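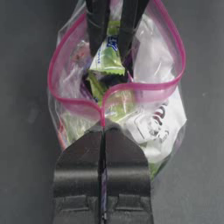
Green and white wrapped sweet, clear zip bag with a pink rim.

Asby Sweet Names – README

What people call boiled sweets, mints, toffees and chews in and near Asby, and what they call the bag, the wrapper and the act of sharing them out. Word list plus notes. Collected by Edem Akolgo and Định La, typed up by Edem (so blame me for the spelling).

Status: usable, not finished. Last proper tidy was in May.

What's in it

201 entries. One entry = one word or phrase from one speaker. If two people gave the same word, that's two entries, please don't merge them, the repeats are the interesting bit.

31 speakers. All grew up in Asby or moved there before secondary school. Ages given as bands. No names, no street names. If you think you recognise your gran, keep it to yourself.

Files

entries.csv – the main one, start here
speakers.csv – age band, where they went to school (first school only), other languages at home
notes.txt – longer comments, stories, arguments
changes.txt – what got fixed and when, patchy before May

Columns in entries.csv

id – just a running number, gaps are deleted rows, don't renumber
speaker – matches speakers.csv
word – as said, spelled as the speaker wanted it spelled if they had a view
meaning – our gloss, short
group – sweet, container, wrapper, sharing, other
said_by – who they remember saying it (gran, dinner lady, bus driver etc)
still_used – yes / no / joking
sure – how sure we are of the gloss, high or low

"joking" in still_used means they say it but would do a voice while saying it. Quite a lot of these. Might be a category of its own one day.

How it was collected

Talking, mostly. Định had a list of prompts and worked through it, I wrote things down. Prompts were things like "what did you call the sweet at the bottom of the bag that's gone sticky" and "what did you shout if you wanted one of someone else's". We never gave a word first. If someone asked "do you mean a such-and-such" that counts as theirs.

No recordings kept. Some people were happy to be recorded and some weren't and it seemed fairer to treat everyone the same. Downside is we can't go back and check vowels, so anyone after pronunciation will be dissapointed. Sorry.

Most sessions were in kitchens, late afternoon. A few over the phone, marked P in notes.txt. The phone ones are shorter and drier – people run out of things to say quicker without a cup of tea in front of them.

Spelling

A mess. Many of these words have never been written down as far as we know. "Cloddy" and "claddy" might be the same word or might not, both are in. Doubled letters are a guess. Where a speaker insisted, we went with the speaker, even where two people in the same house insisted on different things.

Apostrophes stripped out of the word column after they broke the import. They are still in notes.txt.

Known problems

Toffee is over-represented. One speaker used to work on a sweet counter and had a word for every kind, she is speaker 4 and you may want to leave her out if you are counting anything.

The container group is muddled. We asked about paper bags and people answered about tins, jars, pockets. For older speakers the bag is nearly always paper, younger ones talk about plastic and don't have much of a special word for it. "Poke" turns up, as you'd hope, but several people said they'd got it from telly or from a Scottish relative. Check notes.txt before you draw a map.

Mints – half the speakers don't think mints are sweets. We left them in the sweet group anyway. Disagree if you like.

Rude words. There are 3 and they're in. All to do with aniseed.

Trade names were changed to a plain description in the meaning column where the speaker only meant the general sort of thing. Left alone where the name was the point. This was done by eye and will be uneven.

Home languages

Speakers with another language at home sometimes gave words from it. These are kept, with group set as normal and a note in notes.txt. Định checked the Vietnamese ones, I checked the Ewe. Polish ones not checked by anyone, sure = low for all of them. Help wanted.

What it's good for

Teaching, local displays, comparing with the next town over, arguing in the pub. Someone used an early copy for a primary school wall chart and that went down well.

What it isn't good for

Saying how a whole region talks. Speakers found us through friends of friends so there are clumps, whole families in some cases. Also please don't use it to date words. "My gran said it" only tells you what somebody remembers.

Related bits

The Gorov list does playground games for the same area and uses the same speaker bands, so the two can be put side by side. Nunier's notebook has older sweet names but no meanings, only the words. We borrowed the layout of speakers.csv from the Lưu word list – thanks.

Using it

Free to copy and change, say where you got it. If you print it, keep the bit about speakers being unnamed. If a speaker asks for their rows to come out they come out, so get a fresh copy before you publish anything.

To do

– Polish check
– sort out container group, maybe split it in two
– more speakers under thirty
– decide about mints (again)
– write up the sticky sweet answers seperately, Định has started

Corrections to either of us. Give the id number and the word, not just the word.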